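Vor einer Demonstration in der Innenstadt rufen mich oft Nachbarn an und fragen, was man im Haushalt vorbereiten soll. Ich wohne seit 15 Jahren an der Strecke, wo die meisten Züge vorbeigehen, und habe mir eine Liste gemacht.

## Am Tag vorher

- Fahrrad, Blumentöpfe und Mülltonne in den Hof stellen. Was auf dem Gehweg steht, ist im Weg.
- Auf der Seite der Stadt nachschauen, welche Straßen gesperrt sind und ab wann. Bei uns ist meistens ab 16 Uhr zu.
- Das Auto früh umparken. Die Halteverbote gelten auch für Anwohner - ich habe es einmal teuer gelernt.
- Einkaufen für zwei Tage, Brot kann man gut einfrieren.

## Während des Zuges

Fenster zur Straße schließen und die Rollläden halb herunterlassen. Die Haustür soll zu sein, aber nicht abgesperrt, damit alle Bewohner im Notfall schnell hinauskommen. Wenn die Polizei klingelt, darf man ruhig nach dem Dienstausweis fragen.

Kommt Reizgas in die Wohnung, geht man in ein Zimmer zum Hof. Die Augen spült man mit viel lauwarmem Wasser und reibt nicht. Kontaktlinsen vorher mit sauberen Händen herausnehmen.

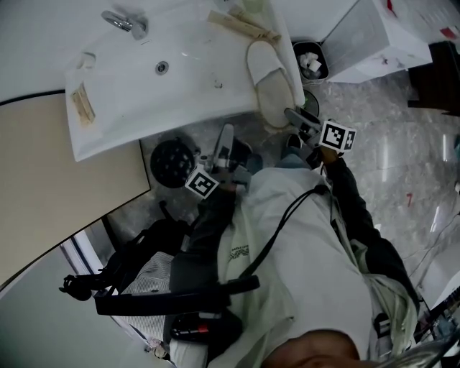 *Waschbecken im Bad, mit Armatur aus Chrom*

## Danach

Kleidung, die nach Gas riecht, getrennt waschen, zuerst kalt. Fensterbänke feucht abwischen und dabei Handschuhe tragen. Schäden am Haus fotografieren, bevor man etwas wegräumt, und der Versicherung noch am selben Tag melden.

Den Tipp mit dem Umparken habe ich von Amanuel Wubshet aus dem zweiten Stock.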